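3.2 Cell upkeep and cable dressing

The picking cell at the Vodimska site ran for 11 weeks, and most stoppages in that period came from the cell itself. The grasp planner caused few of them. We describe the upkeep here because it affected how many trials could be used.

Before each session the operator jogged the arm to three taught poses over the bin corners and compared the tool position with the stored values. If any pose was off by more than 3 mm, the bin was reseated and the camera calibration repeated. The gripper fittings were checked by hand every 50 picks. Of the 3,840 attempts logged, those made between a failed check and the last good one were dropped.

Cable wear was the main repair. The first dressing, put in by Sylvain Royer, was tight at the wrist, and one sensor lead failed in June when joint 6 neared its limit. Deming Ding rerouted the bundle with more slack and limited joint 6 in software.

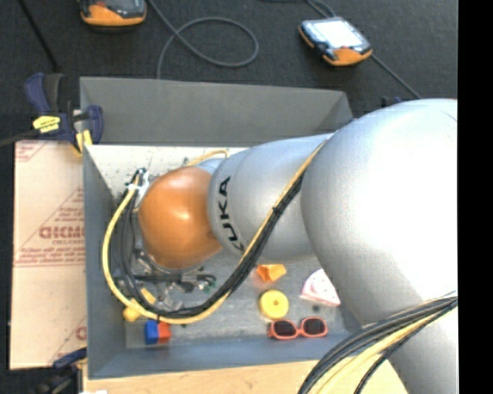
Figure 4. KUKA arm over the toy bin.

Slack has a cost of its own. A loose bundle can touch the bin wall or block the view of small parts. In Figure 4 the loop sweeps beneath the orange wrist joint and screens much of the gripper, with a yellow cable on its outer edge. We therefore took the planning image only with the arm parked clear of the bin. The bin was clamped before calibration, and the clamps were left alone until the session ended.

Filed under: Robotics, Lab Methods

Related items
Gretine: a shared log format for picking trials
Snežana Vasić and Haris Swati on joint limits and lead wear
Notes on parking poses for fixed cameras

This site uses cookies to remember your reading settings. Accept | Manage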